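Review: Valderrama, one-bedroom holiday apartment in Putbridge, four nights in June

Posted October 10, 2025, by Pranab Jayawardena

We stayed at Valderrama for four nights in June, two adults and no children. It's a first-floor apartment on the quiet end of Putbridge, booked through Jandunik, and I had meant to write this up sooner. We have rented in Putbridge before but always closer to the harbor, so this part of town was new to us.

Booking and arrival

Booking was simple. Jandunik took a deposit of $200 when we reserved and the balance was due 30 days before arrival. The confirmation email had the address, the door code and a map with the wrong entrance marked on it. The apartment is reached from the side street, past the bike rack, and the map sends you to the front of the building, where the code doesn't work. I called the number in the email and a woman answered right away and told me where to go. She said they knew about the map. I would ask for directions in writing before you set out, especially if you'll be arriving after dark.

Check-in is from 4 p.m. We got there a little after that and everything was ready. There is one parking space included, with the apartment number painted on the wall behind it. It is tight. We drive a mid-size sedan and the passenger had to get out before I pulled in.

The bedroom

The bed is a queen with a firm mattress. I liked it, my wife would have preferred something softer. Two pillows each, with two more on the closet shelf. The closet itself has plenty of hanging room but only six hangers, so bring a few if you're staying a week. Blackout shades on the window work well and we both slept past our usual time.

You do hear the upstairs neighbors walking around in the evening. It stopped by ten every night and I wouldn't call it a problem, but a light sleeper should know.

The living area

This was the room we used most. The couch seats three and faces the window, the TV is a decent size, and the Wi-Fi held up for a video call and for streaming. The password is on a card inside the kitchen cabinet door, which took us a while to find. Heating and cooling are on one wall unit with a remote. We only used the fan setting. 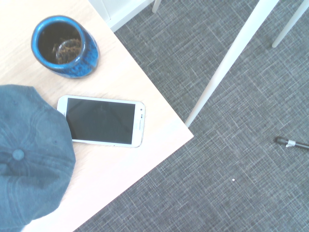
The kitchen

Better than most rentals we've had at this price. There's a full-size refrigerator, a four-burner stove, a microwave and a dishwasher. The knives were sharp. Pans were in good shape apart from one nonstick skillet that should be thrown out. Dish soap, sponges and two dishwasher tablets were provided, along with salt, pepper and a small bottle of oil.

The coffee maker is a drip machine and filters are supplied, but you need to bring your own coffee. The nearest grocery store is an eight-minute walk downhill. It's a longer eight minutes coming back up with bags. They close early, so we did one big shop on the first evening and that covered us for breakfasts and two dinners.

The bathroom

Clean, with a walk-in shower and no tub. Water pressure was strong. Hot water ran out once when we took showers back to back after the beach, and it took half an hour to recover. Towels are included but beach towels are not. The fan comes on with the light and keeps running for several minutes after you switch it off — a bit annoying at night with the bedroom next door.

Location

The beach is a fifteen-minute walk, mostly on a paved path. The shuttle to Skoklow stops at the bottom of the street and we took it twice. It saved us paying to park there, and the ride is pleasant once you're past the traffic circle. For dinner we stayed in Putbridge. There is a seafood place by the harbor that was good and a pizza counter that was fine.

If you want to walk out the door and be among shops and bars, this is the wrong end of town. We were happy to be away from it.
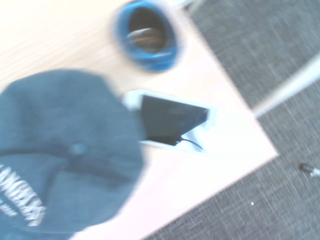

Checkout and price

Checkout is at 10 a.m., which felt early. You strip the bed, start the dishwasher and take the trash down to the bins by the parking area. There was no separate cleaning fee, and the deposit was taken off the total as promised.

I sent Jandunik a short note afterward about the map, the skillet and the hangers. They wrote back within a day and said the skillet would be replaced.

I'd give it 4 out of 5. We would stay again, probably for a full week next time, and I'd ask about a later checkout when booking.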